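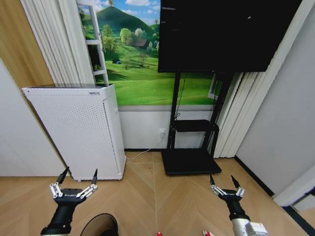 The House on the Wall

Jalen Doucet had the keys to the Clamside room for 6 days before he noticed the house.

He had been told about the blinds. Mrs Lanz had gone through the blinds with him twice, which cord turned them and which one drew them across, and that the set by the grey wall stuck. She had told him to lift the plug of the air purifier out straight and not by the cord. She had told him where the bin bags were. The wall she had passed with a wave of the hand, the way people pass their own wallpaper.

It was a big picture of a green hill with trees and sky. He took it for the sort of thing you see at a dentist's. Then on the Thursday of his own private week, which began whenever he was paid, he was on his knees with a cloth, doing the trim under it, and when he stood up his face was level with the trees, and there was a small house in among them.

He looked at it for a while. Then he rinsed the cloth.

His work was simple. He came in at seven in the evening and put the floor right. Peluvix, who rented the room, used it in the daytime and left it as they left it, and in the morning they wanted it as it had been the morning before. There was a sheet of paper taped inside the cupboard door that said how. The purifier went to the left. The big screen went in front of the hill. Whatever was on the floor went in the bin or in the drawer, and he was to use his judgement.

It was the judgement he found hard. A sweet wrapper was easy. But they left small things, red and white mostly, and he would stand with one in his hand and try to decide whether anybody would want it. He had once thrown away a lid and been asked about it for a fortnight.

So he put most things in the drawer, and the drawer filled up, and in January it would no longer shut.

"You can't keep everything," Mrs Lanz said.

"It says judgement."

"Well, use some."

She pulled the drawer right out and carried it away under her arm. He never found out what was in it that mattered. It came back the next evening with nothing in it but a rubber band.

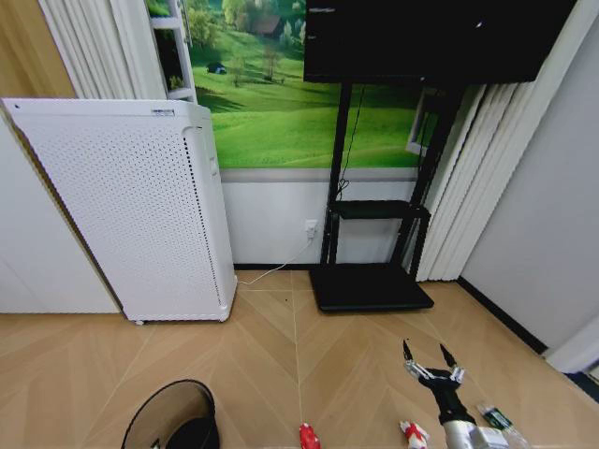
The screen

He began moving the screen a little. The first time he told himself it was for the sake of the floor. The stand had a flat base and dust got in beside it, and to sweep there properly you had to roll the thing along. He rolled it to the right, swept, and was about to roll it back when he saw that more of the hill was showing.

He left it. It was a few inches. In the morning somebody had put it back.

He did the same the next night, and again it was put back. Neither he nor the other person wrote a note about it. This went on for some time, and he came to feel he knew whoever it was, a tidy person, in early, not cross. He pictured a woman in a long cardigan. Then one evening he was late and met Dirkov coming out, a heavy man with a bicycle helmet on, and Dirkov held the door for him and said, "You're the one who shoves the telly."

"I sweep behind it," Jalen said.

"I thought it was the house."

Jalen said nothing.

"I used to look at it as well," Dirkov said. "I don't any more. I get a crick." He put his hand to the back of his neck to show where. "My wife's father had a place a bit like that. Two rooms and a roof. He sold it for 300 and a van."

"Three hundred thousand?"

"No," said Dirkov, and went down the stairs.

After that the screen stayed where Jalen put it.

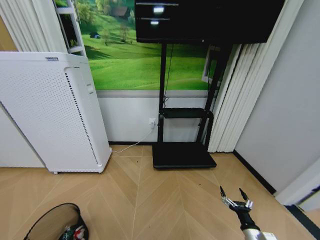
Jalen's sister rang on a wet night to say she was selling their mother's house. She had a buyer and wanted his signature. She talked about the gutters and the price, and he walked up and down with the phone while she talked, from the grey wall to the cabinet and back. The blinds by the stand hung in their folds. He followed the thin white cable with his eyes, from the plug down and across the floor to the purifier, and stepped over it each time he came to it. She said there was no sense in the two of them hanging on to a place neither of them would live in. He said that was true.

"You could sound sorry," she said.

"I'm at work."

"You're always at work."

"Is the coal shed still up?"

"What? Yes. Leaning."

"I'd like the door off it," he said. "If they don't want it."

She said she would ask. He could hear her writing it down. He knew she would ask, and he knew the buyer would say take it, and that he had nowhere to put a door.

When she had rung off he finished the floor. It was laid in a zigzag, and he had found early on that if you swept along it the dirt went into the seams, so he swept across. He did the corner by the door frame last. Then he turned the blinds and stood in front of the hill with his coat on.

He had given the house two rooms by now, after Dirkov. Before that he had thought of it as having a good many, with a landing. Two was better. You would have a table in one and a bed in the other and keep your boots outside. There wasn't a road to it that he could make out, and he supposed you walked over the grass.

The papers came in an envelope from the solicitor, dated 12/5/20, and he signed them on the lid of the bin cupboard with the pen from the cleaning sheet. He wrote his name where the pencil crosses were. His sister had put a note in with them: Door is yours, come with a van.

He asked Dirkov about the van. Dirkov said it had gone for scrap years ago, but he had a brother-in-law. 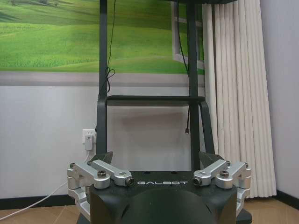
Clamside: the dark grey stand.

They fetched the door on a dry morning, the three of them, and it was heavier than he remembered. The bottom edge was soft and left brown crumbs on the floor of the van. The brother-in-law wanted to know where it was going.

"Just drive for now," said Jalen.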